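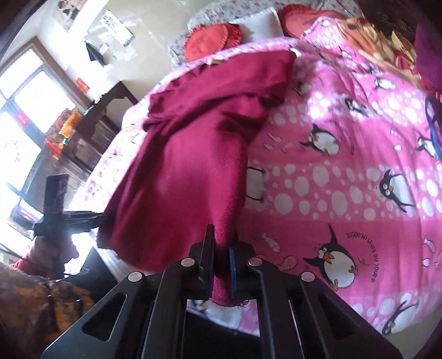 端をつまんだところ。手首カメラ視点、ペンギン柄シーツの上

布もの学習スレ「つまみ直し」を100本足したら化けた件

投稿者:yavuz_t
Tilberg組のヤヴズです。8月からずっとベッドの上で布と格闘してました。結果が出たので貼らせてください、うれしくて寝られない!

やったことは単純です。手持ちグリッパで集めた布操作の実演が4,000本あって、これまでは「つかむ、運ぶ、放す」がきれいに通ったものだけを学習に使っていました。つかみ損ねた回や、一回放してつかみ直した回は前処理で全部捨ててたんです。今回はそこを逆にして、つまみ直しを含む実演を新しく100本録って混ぜました。方策の構造も学習率も触ってません。

評価は実機のSenberg双腕で126試行、成功は96。足す前の方策は同じ条件で半分にも届いてなかったので、最初は集計スクリプトのバグを疑いました。動画を全部見直したけど、ちゃんと畳めてる。しかも指が布の縁を逃したときに、前は空気をつかんだまま肩まで持ち上がっていたのが、今は少し下がってもう一回行くんですよ。あれを初めて見たときは隣の部屋まで聞こえる声が出ました。

成功の定義は「袖が両方とも身頃の内側に入り、裾が襟側に折り返されている」です。しわは不問。

投稿者:kerekes_b
おめでとう! いい数字だと思う。
ただ水を差すようで悪いけど、「つまみ直しが効いた」と言い切るには対照が足りない。新しい100本は撮影日も部屋も新しいんだよね? だったら背景の多様性が増えただけかもしれない。同じ部屋で普通の成功実演だけを100本録って、それを足した方策と比べないと。

投稿者:yavuz_t
>kerekes_b
そこは突っ込まれると思ってました。普通の実演100本を足した版も学習だけは済んでます。実機評価が終わってないので本文には書きませんでした。途中まで見た感触では、足す前と大差なさそうです。あくまで感触です。

投稿者:ぼじく
ぼじく(Ilona Bozsik)です。Illésの前処理を書いた者として責任を感じつつ読んでいます。つかみ直しを捨てるフィルタ、あれ入れたの私です。すみません。

当時の理屈としては、指の開閉が何度も入る軌道は行動のラベルが多峰になって、平均をとる系の方策だと指が中途半端に開いたまま止まるんですよ。今の方策は拡散系だから多峰でも耐えるはずで、フィルタだけ古いまま残っていた形です。外してもらって大丈夫です。というか外してください。

ひとつ質問。開始状態はどう散らしましたか? きっちり置いた状態から始めると、つまみ直しがそもそも発生しないですよね。

投稿者:yavuz_t
>ぼじくさん
いえいえ、あのフィルタがなかったら最初の方策は動いてないです!
開始状態はわざと中途半端にしています。完全に丸めると別のタスク(広げる)になるので、身頃は広げて、袖のどちらかを乱す。こんな感じ。
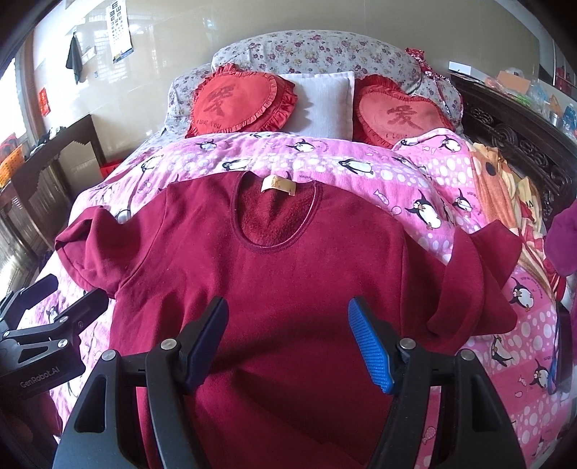

開始状態の一例。右袖は折り返して寄せ、左袖は外へ

この置き方だと右側の袖が何層にも重なって厚くなるので、一発で必要な層だけを取るのが人間でも難しいです。手持ちでやってても普通に失敗します。で、失敗したらその場でやり直す。録画は止めない。ルールはそれだけです。
首まわりから裏の起毛が見えているのも地味に重要で、表と裏が同じ濃い赤なので、色だけでは層の区別がつきません。

投稿者:jolan_k
同じ濃い赤の上に同じ濃い赤が重なるの、うちのチームが一番苦労したやつだ……。Skerauの評価セットは白シャツばかりだったから、層の境目は影で拾えてた。起毛だと影まで溶けるでしょう。これで96/126なら本当にすごいと思う。

それと、シーツの柄。白い水玉にペンギンに魚。特徴点だらけで、手首カメラの自己位置推定にはむしろ好条件なんじゃない? 無地の作業台だと布が視野を覆った瞬間に軌跡が飛ぶから、うちは泣く泣く捨てた実演が山ほどあります。

投稿者:andor_b
そこは賛成しかねる。柄があれば軌跡は安定するけど、柄つきの布は人が触れば動く。シーツが引っぱられたら特徴点ごと動いて、カメラのほうが動いたことになるよ。ベッドの上だと特にそう。剛体の背景(壁や家具)がどれだけ写っているかのほうが効くはず。

1枚目みたいにカメラがかなり傾いた姿勢でも、窓枠や壁の掲示が入っていればまだ助かる。怖いのは真下を向いてシーツと服しか写らない時間帯。そこの誤差は測った?

投稿者:jolan_k
>andor_b
シーツがずれるのは確かに。でも外れ値除去でかなり落とせるよ。うちの経験では無地のほうがずっとひどかった。

投稿者:andor_b
>jolan_k
外れ値除去は、動いてる点が少数派のときの話。視野の大半がシーツなら、多数決で負けるのは壁のほう。

投稿者:yavuz_t
>andor_b、jolan_k
盛り上がってるところすみません、測ってないです。ただ、左右のグリッパの相対位置がずれると両手で持ち上げる場面で布が不自然に伸びる軌道になるので、そこは目で見てはじいてました。定量的にやるなら、グリッパを開始位置に戻してから録画を終える運用にして、閉ループの誤差を見るのがいいかな?

投稿者:andor_b
それでいい。最初と最後だけだと途中の一時的なずれは見えないから、途中でも一回、決めた場所に指先を当てるといい。ベッドのフレームの角とか。布は駄目。

投稿者:kerekes_b
話を戻すけど、失敗した30試行の内訳が気になる。つまみ直しを覚えた方策って、うちでは「永遠につまみ直す」方策になりがちだった。放す、つかむ、放す、つかむ、で時間切れ。見ていて楽しいんだけど論文には載せられない。

投稿者:yavuz_t
>kerekes_b
あります、あります! 失敗でいちばん多いのがまさにそれです。次が、袖と一緒に身頃の縁まで挟んで全体を引きずるパターン。こっちはつまみ直しが発動しません。指は何かをつかめてるので、方策としては成功したつもりなんでしょうね。触覚がないと厳しい気がしています。

ループのほうは、観測の履歴を長めに入れたら減りました。ただ長くしすぎると今度は人間の手癖をまねて、何もない所で一呼吸おくようになります。私の癖です。恥ずかしい。

投稿者:ぼじく
一呼吸おくの、データを見ていて気づいてました(笑)
挟みすぎのほうは、指の開き幅で見られませんか? 起毛の一層と二層なら閉じきったときの幅に差が出ると思います。手持ち側も開き幅は記録してますよね。

投稿者:yavuz_t
記録してます! 今は正規化して行動側に入れてるだけで、観測には入れてませんでした。やります、今夜やります。

投稿者:kerekes_b
今夜は対照実験の続きじゃないのか。

投稿者:yavuz_t
学習はGPUがやるので、実機の前には私が座れます。両方いけます!

投稿者:andor_b
開き幅を観測に入れるなら、手持ちと実機で指の柔らかさが違う点は注意。同じ布でも閉じきった幅が変わる。パッドの材質を揃えるか、何も挟まないときの値を毎回引くこと。

投稿者:jolan_k
白シャツでよければSkerauの評価手順を送ります。乱し方を書いた手順書つき。赤い起毛で学習したつまみ直しが、薄い綿にそのまま移るのかすごく知りたい。私は移らないほうに賭けるけど、負けたい!

投稿者:yavuz_t
ぜひください。私は移るほうに賭けます。対照の実機評価が終わったら、数字はこのスレに追記しますね。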